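How to Do a Simple Wall Sit and Gaze When Your Body Feels Wound Up
Posted 2020-02-24 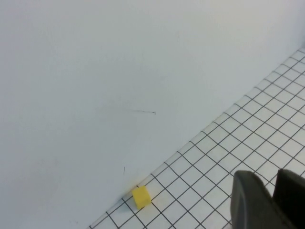
I came to open-eyed sitting by way of my old teacher, Zixuan Ding, who learned it during her years in Keston and swore by it for tired shoulders and busy heads. All you need is a cushion, 8 quiet minutes and a stretch of wall without much going on. A plain white one with no pictures on it is lovely, and if it has a small dark scratch somewhere, so much the better, for that gives your eyes a soft place to land when they start to wander (and they will wander!).

Set your cushion about an arm's length from the wall and sit so that your hips are a bit higher than your knees. I like a folded blanket under me as well, but then I have been folding blankets under myself for years and can hardly sit without one.

Let your hands rest on your thighs and your jaw hang a little loose. Lower your gaze, blink whenever you like, and breathe in through the nose and slowly out again. Count each out-breath up to eight, then go back to one. If you lose your place, start over and don't scold yourself.

After two rounds or so, notice your feet, your belly, and the back of your neck, and give each one a few breaths of its own. Stop if you feel dizzy or your knees complain, and please talk to your doctor first if you have been unwell.

When you're done, stand up slowly and drink some warm water. I do mine before breakfast most of February, while the house is still dark at the back.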